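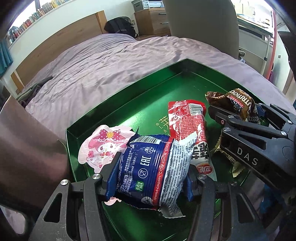 By Chunhua Shen
Posted 3/4/21 in Small Spaces, Tidy Places

How to make a snack tray out of a box lid

I love a snack swap. My cousin and I have been posting each other odd biscuits and sweets for years, and the only bad part is what happens afterwards, when half-forgotten packets end up in every drawer in the flat! A tray has cured me of it completely. Everything goes in one shallow lid, I can see what I've got, and I can carry the lot from room to room in one go.

What you need

A lid from a gift box, the stiffer the better. Green is my favourite because the pinks and reds look so cheerful against it, but any colour will do. You want straight raised sides all the way round. You'll also want a damp cloth, a few clips or pegs, and a big flat surface to spread out on. I use the bed, on top of the duvet (crumbs shake off easily, and nothing rolls on to the floor).

Step 1: Gather everything up

Go round the whole place first. Coat pockets, desk, the bottom of your bag, that basket by the kettle. My best find was a 96 g bar of Kelemen nougat inside a boot. Keep a bin within reach of the bed so the empties go straight in.

Step 2: Wipe the lid

Give it a quick going over with the cloth and let it dry properly. If there's a printed name on the bottom, leave it alone. I once spent 20 minutes trying to scrub one off and only made a dull patch.

Step 3: Check dates before you fill

Pick up each packet and turn it over. The date can hide anywhere: along the seal, beside the barcode, under a flap. Imported snacks are great fun here, as you get a bit of Cyrillic on one and Chinese characters on the next, and my Super-Konti sandwich biscuits have more writing on the side than some novels. Do check whether the day or the month comes first! If you can't work it out, a phone translator will usually manage the words around it.

Anything that will be past its best by May goes on the left, so you reach for it first.

Step 4: Build from the longest packet

Lay your longest wrapper in the middle at a slant. It divides the tray nicely, and you get two corners to fill. Soft, crinkly packets go on one side and anything that crushes goes on the other, with pastries on the top where they won't get squashed. Tuck small sweets behind the big things. I like a cartoon packet in a corner where it can look at me, and a pink one with a bow is just the ticket. 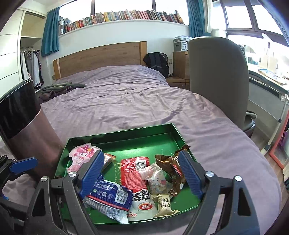

Step 5: Deal with the opened ones

Fold the torn edge over twice and clip it. Foil keeps its fold quite well, thin clear plastic springs open again, so slip that sort into a second bag. The little Futico clips are good if you have them, and clothes pegs are every bit as good if you don't.

Step 6: Find it a home

Mine lives on a shelf by the door. Keep it out of the sun and away from radiators, especially if there's chocolate in it (I learnt this with a Plemton caramel log, RIP).

Top it up when a parcel comes, and try to finish two things before you add a third. I nearly always break that rule, but the lid is only so big and the lid wins. Next time I'll show you how I line the deeper half of the same box for tea bags.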